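Why does the Moon change shape?

The Moon is a ball of rock that travels around the Earth. It does not make any light of its own. When it shines at night, we are seeing sunlight that has bounced off its surface and come down to us.

Half of the Moon is always lit by the Sun, in the same way that half of the Earth is always in daytime. As the Moon moves around us, we see different amounts of its sunny half. These different shapes are called phases.

When the sunny half faces away from us, we cannot see the Moon at all. This is a new moon. A few days later a thin curved slice appears in the evening sky, called a crescent. The slice gets fatter each night until the whole face is lit, and then we have a full moon. After that it shrinks again. The whole journey from one new moon to the next takes just over four weeks.
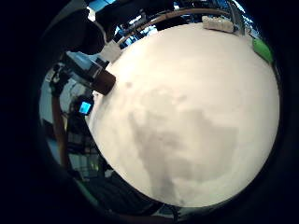
People sometimes think the phases are caused by the Earth's shadow. The Earth's shadow does fall on the Moon now and then, but that is called a lunar eclipse and it is over in a few hours. The phases go on all the time.

Try it yourself

You will need a lamp without a shade, a dark room and a ball stuck on the end of a pencil. Ask a grown-up to switch on the lamp, and don't touch the bulb, as it can get hot.

Stand 2 metres from the lamp and hold the ball out in front of you, a little higher than your head. The lamp is the Sun, the ball is the Moon and your head is the Earth. Turn slowly on the spot and watch the bright part of the ball grow and shrink.

Kiều Trịnh's class kept a moon diary and drew what they saw every clear evening at 6 o'clock. On some evenings the Moon had not risen yet, so they wrote "no Moon" and looked again the next morning before school.

Words to know

Crescent: a thin, curved shape.
Orbit: the path one thing takes around another in space.
Phase: the shape of the lit part of the Moon that we can see.

Contact us | © Clustden Children's Pages | Back to top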